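Home Projects Reports Staff Downloads Contact

Gripper Camera Handover in a Simulated Kitchen: Software Design and Test Report

Nerys Ruddock and Kevin Mulligan
Supervisor: Morfudd Skyrme
Second reader: Prys Humphreys

1. Purpose of the project

The project dealt with the software that decides which camera a two-armed mobile robot should trust while it moves a gripper towards a work surface. The robot has a camera on the upper body and one on each wrist. The body camera sees the whole approach but gives poor depth close to the surface. The wrist cameras see the last part of the approach well but have a narrow view, and for much of the motion they see only one or two large flat areas.

The existing code, written by Flora Innes for an earlier student project, switched from the body camera to the wrist camera at a fixed distance from the goal. This report describes a replacement called Grendano, which makes the switch depend on what the wrist camera can measure. All work was carried out in simulation. No claims are made for a physical robot.

2. Simulation set-up

The simulator is Girnwood, the department's own wrapper around a rigid-body physics engine and a renderer. It loads a room, places the robot and steps physics and cameras from one clock. The physics step is 2 milliseconds. Each camera publishes at 30 frames per second, and the arm controller accepts new targets at the same rate.

The test room is a small kitchen with a plank floor and an island carrying a granite top. The robot base is parked facing the island and does not move during a trial. Only the arms and the torso lift are commanded. The base was fixed so that errors in base position would not be mixed with errors in the hand estimate.
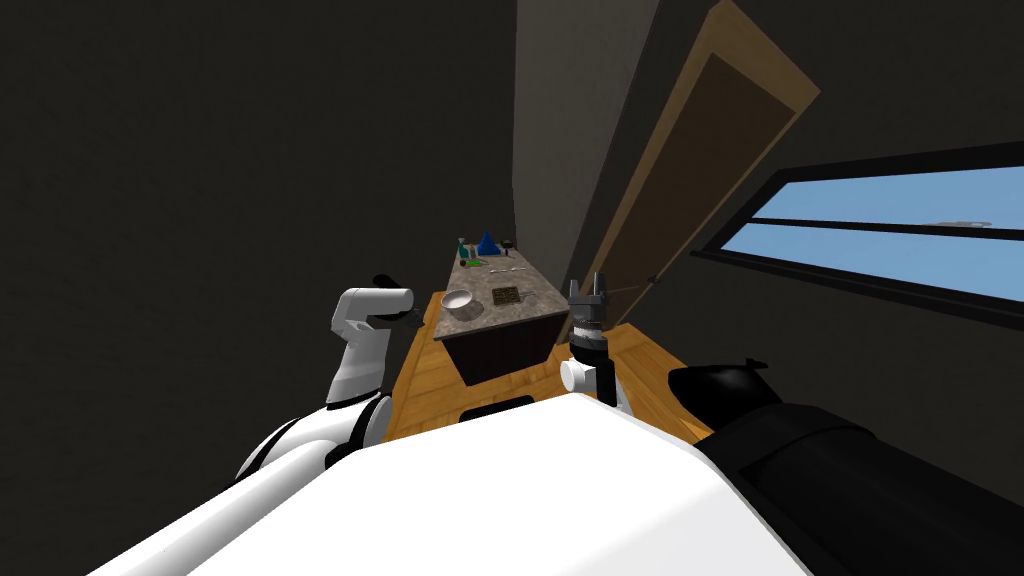
Figure 1. Body camera view of both arms in front of the kitchen island, grippers clear of the countertop items.

The body camera has the robot in its own view at all times. The upper surface of the body covers the lower part of the picture and the arms cover more of it as they extend. Early versions of the depth code treated these areas as obstacles, and the planner then refused nearly every start position. The fix was a self-mask. The robot model is drawn from the camera position using the current joint angles, grown by a small margin, and the covered pixels are removed before the depth points are passed on. The margin was set by hand. When it was too small, a thin shell of false obstacle points appeared along the forearms. When it was too large, real points on the near edge of the counter were lost.

3. Structure of the software

Grendano runs as four processes.

The first reads the cameras and applies the self-mask. The second, named Khurana, fits planes to the depth points and tracks them from frame to frame. The third is the selector, which compares the body and wrist estimates and chooses a source. The fourth sends Cartesian targets to the arm controller and handles stops.

The processes exchange messages over a local socket. Each message carries the simulator time at which the image was made, and not the time at which it was processed. This matters because plane fitting takes a varying number of frames. The selector keeps a buffer of 60 joint states and looks up the arm pose that matches the image time. Without this lookup the wrist estimate lagged behind the hand and the error grew with speed, which looked at first like a camera calibration fault.

4. Plane tracking

Khurana takes the masked depth points, finds the largest plane by random sampling, removes its points and repeats. A plane is kept if it has enough support and its normal is steady over successive frames. Kept planes are matched to those of the previous frame by normal and offset.

Depth alone was not enough. Two surfaces at nearly the same height, or meeting at a shallow step, were often merged into one plane whose offset was wrong for both. A second stage was therefore added which uses colour. It finds long straight edges in the image and splits a plane along an edge where the colour on the two sides differs by more than a threshold. The two halves are then fitted again separately.

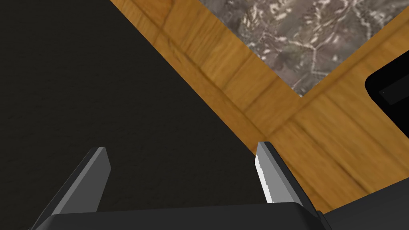 Figure 2. Wrist view with the gripper open; the right fingertip lies at the boundary between the black surface and the wood.

The view in Figure 2 exercises most of this stage. There is a strong edge between black and wood, another between wood and the stone pattern, and several weaker seams within the wood itself. The first two should divide a plane and the seams should not. With the threshold at its original value the wood was broken into strips, each too small to be kept, and the wrist estimate was dropped. Raising the threshold cured this but made the stone panel harder to handle, as its pale veins produce short edges of high contrast. A minimum edge length was added to reject them.

The blurred part of the wood grain is a texture effect. It did not disturb the splitting stage, which ignores weak gradients, but it did reduce the number of feature points available to the optional visual odometry. That module was switched off for the final tests.

The near-black surface raised a different point. Its texture is faint, so colour edges inside it are rare, and the fit rests wholly on depth. Simulated depth is exact unless noise is added, and a dark surface was therefore no harder than a light one in the first trials. This was considered too generous. A noise model was written in which depth noise rises as image brightness falls. All later results use it.

5. Source selection

The selector holds a confidence value for each source. For the wrist camera this is worked out from the number of tracked planes, the angles between their normals and the age of the oldest track. A single plane fixes height and tilt but leaves sliding motion free, so the confidence is capped until a usable edge is also present. For the body camera the confidence falls with the share of the target area hidden by the arms.

A switch is made when the other source has been better for a set number of frames. On switching, the target is blended over a short period so that the hand does not jump. If both values fall below a floor, the arm holds its position and a message is written to the log.

The gripper fingers are also masked in the wrist view. Their inner faces can be very bright, and before masking the edge finder reported them as the two strongest lines in the image. The finger mask depends on the gripper opening. It was first made for the fully open position only, and closing motions caused false edges until the opening was added to the message.

6. Testing

Trials were defined in text files and run by a script, Sekville, which resets the room, runs the approach and stores the logs. Each trial used a goal pose above a surface and a start pose chosen at random inside a box. The old and new software were given the same list of starts and the same noise seeds.

The fixed-distance version behaved well when the wrist camera had a clear edge in view at the moment of switching. When it saw only one featureless area, the hand drifted sideways during the last part of the approach. The new selector stayed with the body camera in these cases and changed over later, when an edge came into view. In starts where the forearm hid the goal from the body camera, it changed over earlier than the old code.

Two faults remained at the end of the project. The first is repeated switching when the two confidences are close. The frame count delays this but does not remove it, and a proper margin between the switching levels is needed. The second is in the matching of planes after a fast wrist turn, where a track may be given to the wrong surface. The error is usually corrected within a few frames, but the selector treats the swapped track as old and trusted during that time.

7. Limits of the work

Only one room was used. The self-mask relies on joint angles that are exact in simulation, and a real arm would need a larger margin. The noise model was not fitted to any sensor. Contact was not studied, and the trials ended with the gripper at its goal pose above the surface.

8. Notes for later users

The mask margin, edge threshold and minimum edge length are kept in one settings file and should be changed together. Sekville must be started after Girnwood has loaded the room, otherwise the first trial is run with an empty joint buffer and the selector holds at once. The logs store plane tracks by number and the numbers restart with each trial, so logs from separate trials should not be joined before plotting. The plotting scripts expect simulator time in seconds.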